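Monday, August
Dye bench / natural dyes, wool

In at 8. Kettle on, scale levelled, pH meter needs calibrating again, buffer 7 almost gone. Put it on the order list under the mordants.

Carrying on with the eucalyptus leaf series. Last batch (Galtura fleece, two-ply) came out a decent rust on the alum skeins and a sort of sulky tan on the unmordanted ones. Want to know if the tan is the leaf or the water. My money's on the water. Tank's been low and Valquíria topped it up from town supply.

Plan for today
- scour what's left of the Galtura
- alum 12% WOF as before, cream of tartar 6%
- one pot rainwater, one pot town, same leaf, same weight
- iron dip on the ends only, and label the things this time

Scour: 800 g fibre, greasy weight. Hot tap then up to 60, washing soda and a squirt of the neutral detergent. Two changes of water. First one came off like gravy. Second one straw coloured, good enough. Let it cool in the pot, DON'T lift it hot, that's how we felted the Honorato lot and I'm still picking at that skein. Dried weight to follow once it's off the airer.

Leaf: windfall off the big one by the Lulteo gate, long grey leaves, dry, curled. Crushed by hand into a pillowcase. Leaf to fibre 2:1. Last time we went 1:1 and it was weak. Smell is terrific for the first hour and then you've got a headache. Open the side door.

Janaína's question from last week, whether fresh leaf gives more red than dry. Haven't got a proper answer. Old notes say dry, the book says fresh, and the book was writing about a different species. Should run it side by side before the wet weather comes in and everything on the ground goes mouldy.
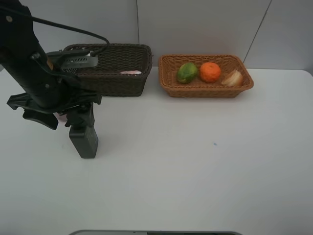 Kheri Mussa: Your two pots aren't comparable if the rainwater one is the enamel and the town one is the old aluminium. You'll get brightening off the aluminium and think it's the water. Swap them over or use stainless for both. Also what was the pH going in? Can't find it in the last entry.

Fair. Stainless for both then, means doing them one after the other on the big burner as the small one won't hold a simmer. Lost an hour to that but he's right. pH wasn't in the last entry as I didn't take it. Did today: rainwater 6.1, town 7.8. Bigger gap than I thought.

Pot A (rain). Leaf in cold, brought up slow, simmer one hour, leaf left in overnight normally but no time, so strained at two hours. Liquor dark orange, bit of a skin on top. Skimmed it. Four skeins in wet, two alum, two plain. Held at 85ish, thermometer wanders, tapped it and it jumped three degrees so take that how you like.

Pot B (town). Same again. Liquor browner straight off, before any wool was near it. Four skeins, same split. Knots in the ties this time: one knot = A, two knots = B. Extra knot at the tail end for alum. Wrote it on the whiteboard also becuase last month someone wiped the tags.

Lunch. Valquíria came by about the hall booking for the open day and whether we're doing indigo. Said no to indigo. The vat's been off since the cold snap, smells wrong, coppery scum's gone and the liquor's blue not green-yellow. Could try warming it and a spoon of bran but I'm not promising anyone a demo off it. She wants something people can take home. Suggested onion skin on cotton squares, cheap, quick, hard to wreck. Need to soy the cotton first or it'll be beige and everyone will be polite about it.

Afternoon, rinse. Left all eight to cool in the pot to hand-warm then rinsed till it ran mostly clear. A ran clear on the third go, B took five. Not sure what that means. Could be particulates from the town water, could be I strained B badly, the pillowcase has a split in the seam (mend it!!).

Results wet, under the window, don't trust these till dry:
A alum: strong rust, a bit of red in it, very even
A plain: light terracotta, much better than last batch
B alum: brown rust, flat, some streaking near the ties
B plain: the sulky tan again

So the tan looks like the water, or the pH more exactly. Next job is town water knocked down to 6 with vinegar. If that gives the terracotta then we stop carting rainwater up the hill in buckets. My back votes for vinegar. 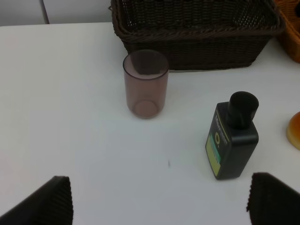
Iron dip: ferrous sulphate 2% WOF in a bucket of warm water, ends only, one minute, out, rinse. A alum ends went a lovely charcoal brown. B went nearly black and feels harsh, wouldn't knit with it. One minute is too long on B, try twenty seconds. Iron bucket is the one with the red tape on the handle, keep it that way, do not put it back with the others. A trace of iron in a yellow bath and you've got khaki forever.

Lightfast strips: cut one length off each of the eight, wound on card, half under foil, taped to the north window. Leave 28 days. Solange has the last set and says the marigold has gone badly and the eucalyptus hasn't shifted at all, which fits with everything I've read. Ask her to bring the cards back so we can pin both sets up together.

Costs, for whoever does the Gumance application: alum we've got 1,000 g left in the tub, enough for plenty more of these. Cream of tartar nearly out, the supermarket little packets are daylight robbery, get it from the brewing shop. Leaf free. Gas bottle is lighter than I'd like.

Disposal. Alum baths cooled and saved in the lidded drum for re-use, top up at half strength. Leaf to the compost. Iron bath kept separate.

Note re gloves, the long ones have a hole in the left thumb. Found that out with the iron. Thumb is now grey.

To do
- dry weights for scoured Galtura
- vinegar test, town water, stainless pot
- fresh vs dry leaf for Janaína
- buffer 7, cream of tartar, long gloves
- sew up pillowcase
- soak soybeans the night before if we're doing the cotton
- ring Jeferson about the second airer, he said we could have it and then went quiet

Later, 5.40. Skeins half dry. B plain has gone even duller. A alum hasn't dropped much at all. Leaving them on the airer overnight, side door shut, gas off at the bottle, checked twice.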